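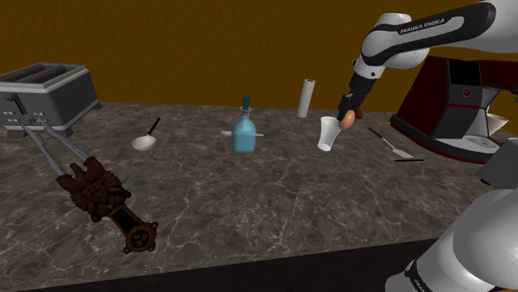

Annapurna Ramasamy told me breakfast is the only meal she never talks through, and I've been chewing on that since April. So, hi Tinham! I want to talk about mornings.

(wait for the back rows to sit)

When I moved to Dastville I skipped breakfast for 13 weeks straight – coffee in the car, done. I was a bear by 10. Ask my sister.

Then I started sitting down. Toast, an egg, no phone. Some 80 of you filled out my little survey, thank you, and most of you eat standing up!

Ask for hands: who ate in the car today?

Tell the Jansen Street bus story here, keep it short – skip the part with the jam if we're running late.

Next slide, shopping list.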